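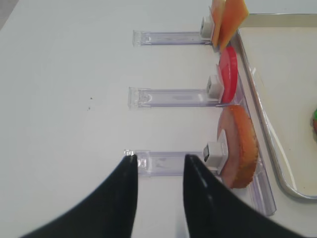 Betreff: Re: [Olirum-Linie] Belegstation, Aufgabenteilung ab Dezember

> Wenn der Arm ab Dezember Käse und Tomate legt, wer füllt dann die
> Spender nach? Bei Bremard hieß es anfangs, das laufe nebenher. Im
> Schichtplan steht dafür bisher keine Zeit.

Das Nachfüllen bleibt Handarbeit und wird eine eigene Position. Geplant sind 2 Personen je Schicht: eine an den Spendern, eine an der Endkontrolle. Das Belegen von Hand entfällt bis 1000 Stück pro Schicht, darüber hinaus wird wie bisher zugelegt.

Im Probelauf bei Rullard kamen wir auf 408 Stück. Scheiben müssen aufrecht am Schieber anliegen, sonst fasst der Greifer daneben. Zu weiche Tomaten also vorher aussortieren — das kann die Steuerung von Hirano nicht.

Offen sind noch die Einweisung (über 200 Minuten pro Person, bezahlt) und die Lohngruppe der Spenderposition. Aus meiner Sicht ist sie nicht niedriger anzusetzen als das Belegen. Einwände bitte an die Liste, nicht an mich allein.

Linientechnik, Werk Rullard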